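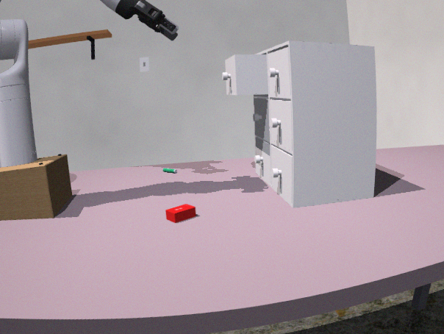 Re: [homeworkers] Desk height and sore wrists

Aparecida Caldeira wrote:
> My desk is the kitchen table and by 7 in the evening my wrists
> ache. Is it worth paying for a Navickas frame, or do I just
> raise the chair?

Chair first. Costs nothing. Elbows level with the top, and if your feet dangle then a box or a fat book under them. I did 48 days on a Finetti stool before I worked that out, daft really.
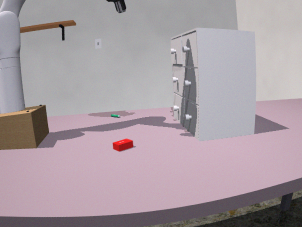
Frame is good but heavy, took two of us to get it upstairs. Mine was 100 pounds second hand, Jae-in got hers for 50 from the Dradau clearance in January. Worth asking if they have any left. Dont bother with the gel wrist rest, mine went in teh bin.

Also keep the stuff you use all day within reach. I had the drawers miles off and was twisting round for every pen. 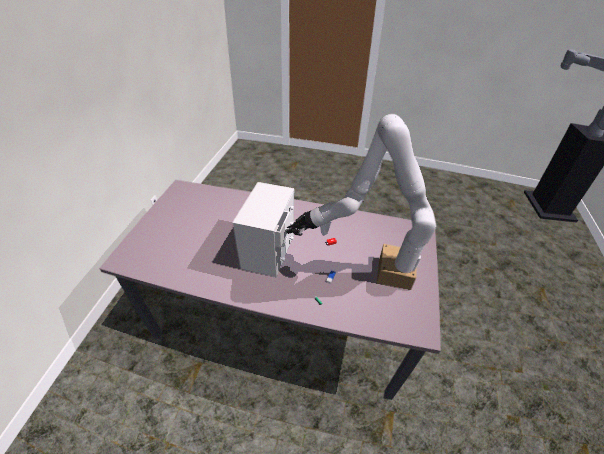
White cabinet, pale pink table top

Must dash, will send the Cevon chair measurments tonight if I can find the tape.

Jae-in says hello.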